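The Second Life of the Company T-Shirt

The town of Loltville has one stoplight, two feed stores and a printing shop that turns out more T-shirts in a month than the town has residents. The shop is called Tedesco, and it sits behind the old grain scale on the road to Uditau. It prints for softball leagues, church picnics, family reunions and any business that wants its people to match. Last year its busiest week ended with 893 shirts folded, boxed and stacked in the hallway because the back room was full.

Most of those shirts will be worn once for the reason they were made. After that they go on to a longer career. They get worn for painting, mowing, sleeping and washing the dog. They are lent to guests who forgot to pack one. A shirt from a bank that closed decades ago can still turn up at the lumber counter, on someone who never had an account there.
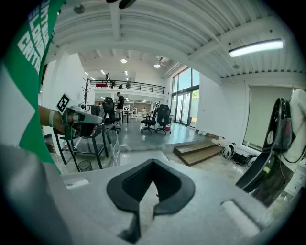

The printing itself has not changed much. At Tedesco the work is still done mostly with screens, a frame of stretched mesh for each color. Ink is pulled across with a rubber blade and the shirt rides through a dryer on a belt. A one-color job on 50 shirts takes less than an hour once the screen is ready. Getting the screen ready takes longer. It has to be coated, dried in the dark, exposed and rinsed, and a pinhole that slips through at that stage will show up on every shirt in the run.

Customers rarely ask about any of this. They ask about color, and then they ask about words. The shop keeps a binder of past orders going back 30 years, and the early pages are nearly all names and dates. A reunion shirt gave the family name and the year. A team shirt gave the team. Over time the messages grew. People began to want slogans, then whole sentences, and the lettering got bigger along with them. White ink on a dark shirt is now the most common order, and it is also the one that takes the most care. White has to be laid down thick to cover, and it often needs a second pass.

Spelling is the other trouble. Tedesco sends a proof for every job and asks for it back with initials on it. Mistakes get through anyway. One summer the shop printed 246 shirts for a street fair in Uditau with a letter missing from the name of the street. The proof had been signed. The fair paid, handed the shirts out and sold every leftover by mid-afternoon. They are worth something now, at least to people on that street.
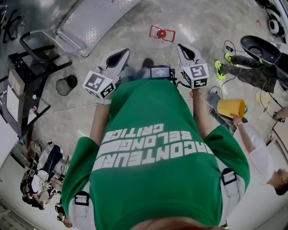 Where the old ones end up is harder to follow. A thrift store in Uditau, Mokeo, gives printed shirts their own rack and prices them below the plain ones. The plain ones sell first. What stays too long on the rack is cut into squares and sold by the pound to garages, where soft cotton is preferred – though mechanics complain that the printed part doesn't soak up oil.

A few get pulled out before the scissors. Quilters come in looking for school colors. Teenagers look for businesses that no longer exist, the more ordinary the better, and a muffler shop or a carpet outlet will do fine. Mokeo started putting those in the front window in March, at double the price of the rest.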